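The Show Unit

The brochure said Kunham was nine minutes from the center of town. Birthe Hviid had timed it twice on the bus and got 30, and that was with the lights going her way.

"Nine minutes by what?" she asked the agent.

Nnamdi Usman had a pleasant face and a ring of keys he liked to hold up before using. "By car," he said. "Off peak."

"When is off peak?"

"Sunday, mostly."

He let her into the lobby of the Rusis Building, where a screen over the mailboxes was playing a film of people laughing on a roof. Birthe asked if there was a roof. There was one, he said, but it wasn't open to residents at this stage. She wrote that down. She had a notebook for it, with a page for each suburb she had been shown since July. Prestlow had the longest page. Prestlow had been described to her as leafy, and she had found four trees, three of them in the parking lot of a tire shop.

"You write a lot," Nnamdi said.

"I forget a lot."

The elevator smelled of new carpet. On the way up he told her Kunham was a village at heart. He said it had used to be farms, then a brickworks, and now it was a community of professionals and young families who wanted space without giving up the city. It came out in one piece, like a phone number.

"Where do they buy bread?" she said.

"Sorry?"

"The young families. I walked from the bus stop and I saw a gym, a place that does eyebrows, and a bank with paper over the windows. I didn't see any bread."

"There's a bakery coming."

"Coming from where?"

He laughed, and she liked him slightly more for it, but she wrote down bakery with a question mark.

The unit was on the sixth floor, number 85, though there couldn't have been that many doors in the place. It had a long window facing west. He stood beside it and waited for her to be impressed, and she did look, for a good while. There was the ring road, the back of a school, a water tower with the number 3831 painted on it in white, and past that a field with a sign in it.

"What's the sign say?"

"Phase two."

"So that'll be a building."

"Lower than this one."

"Does it say that on the sign?"

It didn't, as far as he knew. He opened a closet to change the subject. She looked into the closet, then ran the kitchen tap and let it go for longer than was polite. She knocked on the wall between the kitchen and the neighbor.

Somebody knocked back.

"Occupied," Nnamdi said, too quickly. "That's a good sign. People are moving in."

Birthe went out into the hall and rang the bell. He followed her, saying her name, but the door had already opened on an old man in a cardigan with a newspaper folded under his arm. He looked from one of them to the other and settled on the keys.

"You're selling her that one?"

"I'm looking," Birthe said. "Do you like it here?"

"Ambros Hollenstein," said the man, and shook her hand. "I was born here. My father worked at the brick place. They put this on top of it and my daughter bought me in, so now I live sixty feet above where I started."

"But do you like it?"

He gave it some thought.
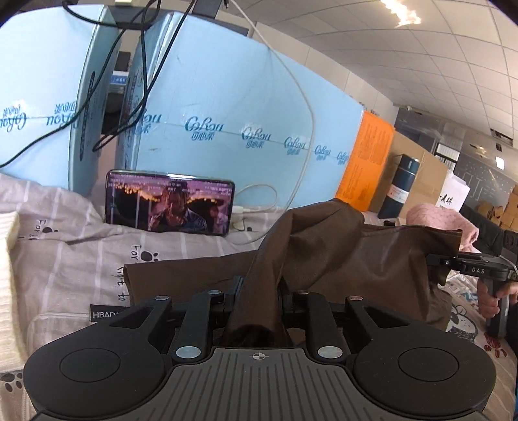
"It was never a village," he said at last. "I read that on their poster. It was a brickworks and a row of houses and the men drank. You couldn't hang out washing on a Wednesday, that was the day they fired the kilns. Now they tell me it was a village." He shrugged. "The heat works. The bus is late. My neighbor on the other side, Rajput, Talha Rajput, he drives me to the store on his day off, and I don't think they put him in the brochure."

"Is there a bakery coming?"

"They told me that too."

"When?"

"When I moved in."

Nnamdi studied the carpet. Hollenstein said he had soup on, wished her luck, and closed the door, and they heard two locks go.

Downstairs she called her sister from the bench outside the gym. Nanna Lund had married a man with a house in Toledo and thought all of this was a great waste of shoe leather.

"Well?" said Nanna. "Is it nice?"

"The man next door says it isn't a village."

"Did you think it was a village?"

"No."

"So what's wrong with it?"

Birthe turned to the Kunham page. It was already over the back and onto the next one. Nine minutes, roof, bread, phase two. At the bottom she had written heat works, and underlined it, and she didn't remember doing the underlining.

"They want an answer by Friday," she said. "He says there's another couple interested."

"Is there?"

"No, I wouldn't think so."

The bus came around the corner then, eleven minutes late, and she got up to meet it with the notebook still open in her hand.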